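Visit report: Laxdal paper mill, March

Prakash Rao and I toured the finishing hall on Saturday. Line 2 runs 400 meters per minute on uncoated stock. Reels are slit, rewound and held for 30 hours before sheeting.

Moisture is logged at the reel and again at the sheeter. Rhiannon Lougher keeps both sets of readings and sends them on monthly.

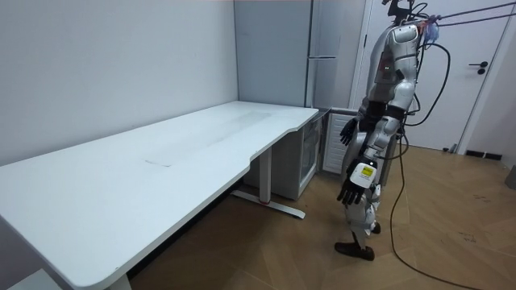 Sheeting and packing

Sheets are cut to order and wrapped in packs of 1000. Pallets go out by rail. The smallest order accepted is 3000 sheets, mixed weights allowed.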